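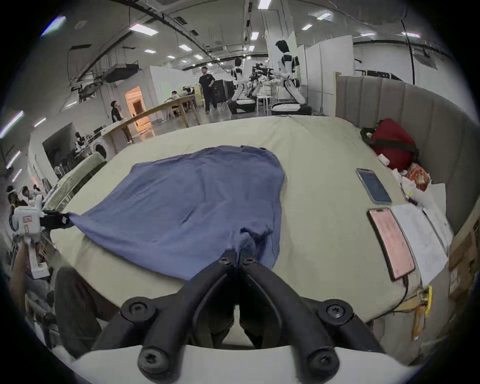 Kesar phone: colors differ between the phone screen and a laptop after update, which one is wrong?

I have a Kesar phone that I bought unlocked, and since the July update the same photo does not look the same on the phone and on my laptop. The difference is mostly in blues and pale greens. A blue cloth on a pale green bed is a good case: on the laptop the cloth is a plain mid blue and the bed is a grayish green, but on the phone the cloth leans toward violet and the bed goes almost mint. Skin tones are also a little warm on the phone. Whites and grays look fine on both.

What I have checked so far:

Night light is off, and the schedule for it is off.
Adaptive brightness is off for testing. I set the slider by hand.
The display mode was "Vivid". I don't remember what it was before the update. There is also "Natural" and an "Automatic" mode.
I restarted the phone and cleared the gallery app's cache.
The screen protector is a Prallov glass one that has been on since the first day, so it is not new.

The files are copied over by cable, so they should be identical. I compared file sizes for 21 photos and every pair matched. If I send the same photo through a messaging app and open it on the phone, it sometimes looks different again, closer to the laptop. That is the part I don't understand. I would like to know whether I have a bad panel, because the phone is still under warranty and I would have to mail it in.

Laptop is a few years old, factory color profile, never calibrated.

Oleksandra Zhuravel

matlala

Your files are fine and the panel is very likely fine. What you describe is a color management mismatch, and the messaging app detail is the best clue you have given.

Many recent phones save photos in Display P3, a wider color space than sRGB. Each photo carries a small embedded profile stating which space its numbers belong to. An app that reads the profile converts the colors properly for the screen. An app that ignores it takes the numbers at face value, and a wide gamut photo then comes out slightly dull on an ordinary laptop. Messaging apps usually recompress the picture and convert it to sRGB on the way, so the version you get back was processed differently from the original.

On top of that, Vivid mode is not accurate and isn't meant to be. It stretches colors outward toward the limits of the panel. Grays have no saturation to stretch, so they stay put while blues and greens move. That matches your report closely. If the update reset the display mode to Vivid, nothing else is needed to explain the phone side.

Do it in this order:

Settings, Display, Colors, choose Natural. Menu names may be slightly different on your build.
If there is a white point or temperature slider under it, put it in the middle.
Close the gallery app completely and open the photo again. Some gallery apps only pick up the mode when they start.
On the laptop, open the same file in a current web browser by dragging it into a window. The major browsers read embedded profiles. Plenty of basic photo viewers do not.
Compare the two with the room lights on and both screens at a similar brightness.

If they are now close, you are done. They will never be identical, as the laptop panel probably can't show all of P3 and hasn't been calibrated.

To find out what is in the file, look at the photo's details in an editor that lists the color profile. "Display P3" means wide gamut, "sRGB IEC61966-2.1" means standard. With no profile listed, most software assumes sRGB. Some camera apps have a switch for this in the advanced settings. Turning it off only affects new photos.

About the warranty: a panel fault looks different. You would see a tint on gray, a tint that changes from top to bottom, blotches at low brightness, or a line. Put a flat gray image on the full screen in a dark room at the lowest brightness and look for those. You say grays are fine, so I would not mail it in.

oreo

could be the protector. mine turned everything a bit yellow after a year and I blamed the phone for weeks. take it off and look. otherwise factory reset, that fixed it on my old one

Oleksandra Zhuravel

Grays and whites would be yellow too in that case and they aren't. I would prefer to leave the reset for last, I have a banking app on there that takes two days to reactivate.

oreo

ok fair. skip the reset then

DPelham

Agree with matlala on the main points. One correction and two additions.

Correction: on this series, Natural does not force everything to sRGB. It maps sRGB content to sRGB and lets tagged P3 content use the wider range, provided the app asks for it. A gallery app that doesn't ask will have its pictures clipped to sRGB. You can therefore get two slightly different results in two apps on the same phone in Natural mode, and both are behaving as designed. Use the stock gallery for the comparison.

Addition: check Extra brightness. In direct sun the panel can go to 700 nits, and in that state the phone also raises saturation and lifts the shadows. With adaptive brightness off it should not engage, but on firmware 4 it stayed active on my unit until I switched adaptive brightness on and then off again. If you tested near a window, repeat it away from the window.

Second addition: look under Accessibility for color correction. There is a quick settings tile for it that is easy to hit by accident, and it shifts blues and greens while leaving gray alone, which would also fit what you see.

Oleksandra Zhuravel

Color correction was off. The mode was the main thing. In Natural, with the file opened in a browser on the laptop, the blue is now nearly the same on both and the green is slightly cooler on the laptop, which I can live with. The old photo viewer still shows it duller. The files are tagged Display P3. I ran the gray test at lowest brightness and saw no tint or blotches, so the phone stays here. Marking matlala's answer as accepted.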